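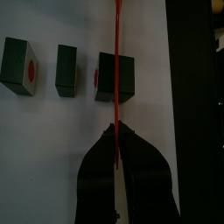 墙上装的绿色小方块,挂东西总是够不着、放不稳,有什么办法?

Sheldon Melnyk
大家好,先说声抱歉,我这个人写东西容易啰嗦,请多包涵。九月份我们把家里靠走廊的那间小屋收拾出来,给两个孩子当手工角。墙刷成了很浅的白色,刷完觉得太素,就在墙上横着装了深绿色的方块,大致排成一行,图里能看到三个。方块正面是绿的,侧面颜色浅一些,有的侧面上带一个红圆点,孩子们很喜欢这个红点,每次进屋都要摸一下。

我的麻烦有两个。第一,最右边那个看着比旁边的低一点,不知道是我眼睛的问题还是真的装歪了,最左边那个也像是转了个角度。第二,我想在方块之间挂些轻东西,比如孩子编的绳子、纸做的小鸟,可是方块表面很光,绳子一搭上去就往下滑。我在一家叫 Jalholm 的小店问过,店员推荐了一种贴片,要价300,我觉得有点贵,没舍得买。请问有没有省钱一点的做法?方块我是不想拆的,墙刚刷好,拆了又要补。先谢谢各位!

Ghassan Bitar
你好呀,看到你的帖子特别亲切,我家儿童房前年也弄过类似的墙面,走过不少弯路,慢慢跟你说。

先说歪不歪。光从侧面打过来的时候,方块投在墙上的影子会往一边斜,人的眼睛很容易跟着影子走,所以别急着下结论。你找一把水平尺,或者用一根细线拴个螺母当铅垂,沿着每个方块的侧边比一比。要量高低,就从地板往上量到方块的下沿,别从天花板往下量,老房子的天花板常常不平。假如只差一点点,我劝你随它去,高低错落也挺好看的,孩子才不在乎呢!转了角度的那个,要看你是怎么固定的。单颗螺丝的话,用手慢慢扳正,再把螺丝拧紧就行。用胶粘的就别硬扳,会把墙皮带下来,我就带下来过巴掌大的一块,后来补的颜色到现在还看得出来。

再说挂东西。贴片我觉得没必要买。我的做法是在方块顶面贴一小条软木,绳子搭上去就不容易滑了。软木边角料在手工店里很便宜,双面胶选薄的,贴之前把灰擦干净,贴好放一晚上再挂。颜色若是嫌扎眼,可以用颜料涂成深绿,先在背面试一试。纸鸟这类很轻的东西完全没问题,书包和外套就千万别往上挂了。孩子还小的话,绳子两头要留短,别垂到他们够得着、能绕住脖子的高度,这一点请一定放在心上。

对了,红圆点那一面尽量别贴胶,我怕撕的时候把颜色带掉。

小鱼妈妈
我家用的是蓝丁胶,夏天会掉,冬天还行。楼主可以试试。另外找人上门重装太贵了,我们这边师傅开口就是800,几乎够我买一个新柜子。

Sheldon Melnyk
谢谢两位!Ghassan 说得真细,我今晚就去找水平尺,软木也打算买一小包回来试。上门重装我肯定不考虑了。红点那面我会避开的,孩子们要是知道红点没了,怕是要哭鼻子。再追问一句,软木那一小条,你是铺满整个顶面,还是只贴前面的边?

Ghassan Bitar
只贴前面的边,宽度跟小拇指差不多。铺满也可以,就是以后积灰不太好擦。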